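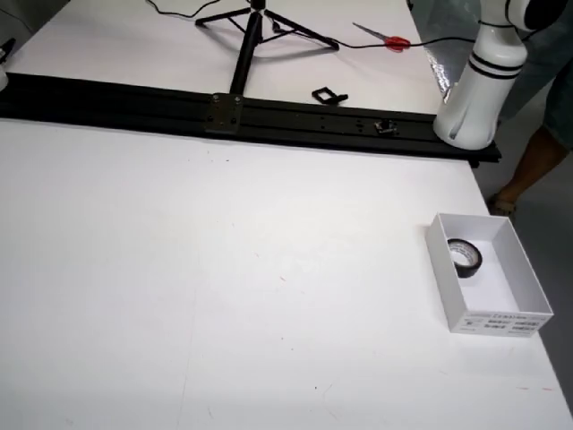
4.2 Preparing the tabletop

1. Wipe the white surface with a damp cloth. Light scuffs are normal and do not need treatment.

2. Check the mounting plate. Both bolt heads on its top edge must sit flush - do not overtighten.

3. Spread the tripod legs fully before raising the column.

4. Route the cable behind the rail and keep slack at each end.

CAUTION: Put scissors and other cutting tools away from the cable before connecting power.

Note: Rail clamps are listed under Bulter part 594.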